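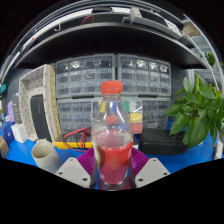

Attachment 1 to ticket 3130: red-labelled bottle with orange-red cap, partly full.

Print this ticket | E-mail this ticket

Ticket 3130: Label printer skips every second label after stock change
Site: Brirnasow packing room
Opened by: Meenakshi Chacko
Assigned to: Ehsan Hashemi
Priority: Normal
Status: Closed

Opened 6/15/20, Meenakshi Chacko
The Sornum label printer on bench two started feeding a blank label after each printed one this morning. It also stops part way through longer jobs with the amber light on and "GAP NOT FOUND" on the display. The last full job was a batch of 800 syrup labels. We got 13 good ones before the first stop. Cancelling and resending gives the same result. The printer on bench one is fine with the same file.

Reply, Ehsan Hashemi
Please confirm the following:
- Was the label roll changed before the fault started?
- Which template is selected in Safavi?
- Does the fault occur when you print a configuration page from the front panel?

Reply, Meenakshi Chacko
Yes, new roll, first one from the carton that came in on Friday's order. Template is "Bottle wrap, standard". The configuration page also skips. I have cleaned the print head and the roller with the alcohol wipes. No change.

Reply, Ehsan Hashemi
If the configuration page skips, the template and the Safavi software can be ruled out. The fault is in the media sensor, its calibration or the stock. Steps to try, in this order:
1. Switch off, open the cover, take out the roll.
2. Blow out the sensor slot. Do not use a wipe on the lens.
3. Refit the roll with the guides touching both edges but not pinching.
4. Switch on holding FEED. Let go at the second flash. The printer should feed a few labels and stop with a gap at the tear bar.
5. Print the configuration page again and send me the value beside SENSOR THRESHOLD.

Reply, Meenakshi Chacko
Done. It fed nearly a metre of labels and stopped in the middle of one. Threshold reads 793.

Note, Ehsan Hashemi (internal)
793 is too high for gap stock. Checked the saved profile for this unit. Sensor type is set to BLACK MARK. Profile was last saved in February, when Hsin-yi Yen ran the tag stock trial on bench two. The old roll had a printed mark on the backing, so it worked in either mode. The new Sestine roll has a plain backing, and in black mark mode the printer has nothing to find.

Reply, Ehsan Hashemi
On the front panel go to Media, then Sensor, and change BLACK MARK to GAP. Choose Save to Profile before you leave the menu. If you only press Back, the setting is lost at the next restart. Repeat step 4 afterwards.

Reply, Meenakshi Chacko
Changed and saved. Calibration stopped on the gap this time. Ran a short test with no blanks. Starting the rest of the 800 now.

Reply, Meenakshi Chacko
Job finished, no stops. Print sits a hair to the left of centre but it is within what we accept. Elaheh Taheri asked if bench one needs the same change.

Reply, Ehsan Hashemi
No. Bench one is already set to GAP. For the offset, set Left Position to +2 in the Safavi template. Do not change it on the panel or the other templates will shift too.

Resolution
Cause: media sensor set to black mark mode with gap stock loaded. Fixed by changing the mode, saving the profile and recalibrating. No parts used. Setup sheet for bench two to be updated by Mỹ Đồng.

Related tickets
Ribbon wrinkles on wide labels, bench one
Safavi queue shows "Paused" after server restart
Barcode prints too light to scan on coloured stock
Cutter jam on tag stock
Request: second roll holder for bench two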